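Flukent Giving Station
Donation kiosk for nonprofit offices and events

The Flukent Giving Station lets supporters make a one-time gift or set up a monthly pledge in person. It is supplied by Dalanora to registered charities, housing groups and community foundations.

Each station accepts cards and contactless payments. Receipts are sent by email, and gift records are exported nightly to your donor list. Monthly donors may change or stop their pledge at any time – no account is required.

What Is Included
Touch screen unit with locking floor stand
2 card readers, one held as a spare
Printed setup guide
Staff training session, held online

Terms
Stations are leased for 18 months. Organizations receiving fewer than 400 gifts a year may apply for the reduced rate. Applications are reviewed each January, and a decision is normally sent within three weeks. 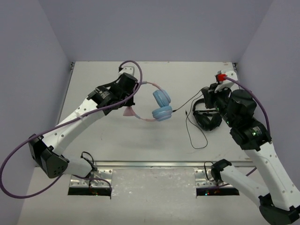 Orders and Service
Orders are handled by the Nyitrai office. Please direct written requests to Jenő Bárány, Nonprofit Accounts. Replacement parts ship from the same office.

Page last updated March 13, 2022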